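Ticket: Drirport guest network drops every client after 90 minutes
Status: Reopened (third time)
Product: Drirport travel router, firmware from the July release

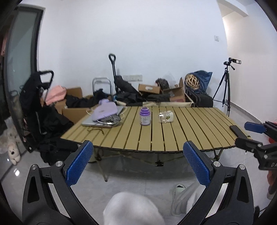
Reopening this because the last reply closed it as "environmental" and I don't buy it. I'll put everything in one place so I don't have to answer the same questions again.

The problem: every device on the guest network loses its connection 90 minutes after the router boots. The main network on the same router stays up. Devices still show full bars, they just can't reach anything. Rebooting fixes it for another 90 minutes.

I was told this is interference. Interference doesn't own a watch. I was also told it's my provider, Luangrath. I called Luangrath, and they see no drop on the line at the times I gave them, and the main network keeps working through the whole thing, so I don't know what they were supposed to find.

What I've tried so far:

Channel change. Support asked for this twice. Tried 1, 6 and 11 on the lower band. No difference. Turned the upper band off completely. No difference.

Factory reset. Did it with the pin, held for 15 seconds as the manual says. Set everything up by hand afterward, did not restore a backup. Dropped at 90 minutes.

Different power supply. Swapped in the one from my old Momico router, same voltage and same plug. Same result. I put the original back.

Moved the router. First by the window, then to the other end of the apartment. I didn't expect anything from this and got nothing.

Longer lease time. The guest network hands out addresses with a lease of 5400 seconds. Anyone can do that math. I raised it to a full day in the settings page, saved, rebooted, and the page showed the new value. Clients still got 5400. So either the page doesn't write the setting for the guest side or something overwrites it on boot. I reported this in my second message and the reply didn't mention it.

Log from the router, guest side only, trimmed:

00:00:41 guest dhcp started, lease 5400
00:01:12 guest client joined, address assigned
01:30:41 guest dhcp renew request received
01:30:41 guest dhcp pool not found
01:30:42 guest client address released
01:30:44 guest dhcp renew request received
01:30:44 guest dhcp pool not found

"Pool not found" repeats until I pull the plug. I searched the Skoruteo knowledge base for that line and got 5 results, four of them about printers. The fifth says to update the firmware, and I'm on the latest one.

Note that a normal client should be asking to renew at the halfway point, long before the lease runs out. I see no request in the log at 45 minutes. Maybe those aren't logged. Maybe they're being thrown away. I'd like someone who has the source to tell me which.

Update, Tuesday, December 31, 2024: Support sent a link to a "network optimizer" app and asked me to run it on my phone. I ran it. It gave my network a score and offered me a subscription. The guest network dropped on schedule while the app was telling me all was well.

Update, same day, later: Gave one laptop a fixed address on the guest network, outside the pool, and left a ping running. It went past the 90 minute mark with no loss, and the last 1,000 replies all came back. A second laptop with an automatic address, sitting next to it, went down when it always does. That should settle the interference theory — both machines were on the same radio and the same channel.

For now I'm using fixed addresses as a workaround. It's fine for my own stuff and useless for guests, who are the people a guest network is for.

What I'm asking for:

Please move this to whoever works on the firmware. Please tell me if the July release changed how the guest pool is stored. If there is an older version I can go back to, send me the file and the checksum. The download page only lists the current one.

I don't want a replacement unit with the same firmware on it. Please don't close this again without a comment on the log lines.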